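Paper folding, handout 2: the body fold

Last time we only made valley folds, and I know a few of you were bored. This week we get a ridge! I learned this one from Shahab Ghasemi, who must have folded almost 1,000 of them before he let me try, and I still fold mine slower than he does.

Use the 200 mm squares from the Tam pack, any color. Fold in half and open it again. Bring both sides in toward that line, then tuck the lower corners so the bottom narrows. Press each crease with a fingernail - twice if your paper is thick.

Now pinch the narrow end and let the middle stand up a little. You want a long shape with a corner sticking out on each side and a raised fold running down between the two halves. Look for the slanting crease on each half too, though one may be much fainter than the other.

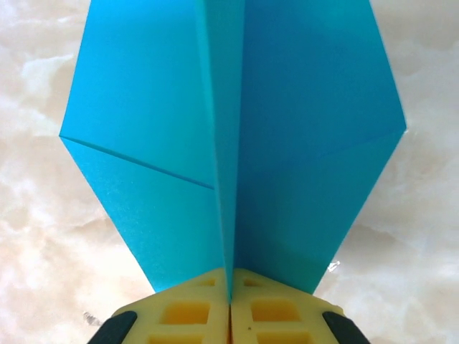
Before next class

Fold two more at home, one of them from plain printer paper (trim it square first). Bring both, even the ugly one - we'll open it up and read the creases together.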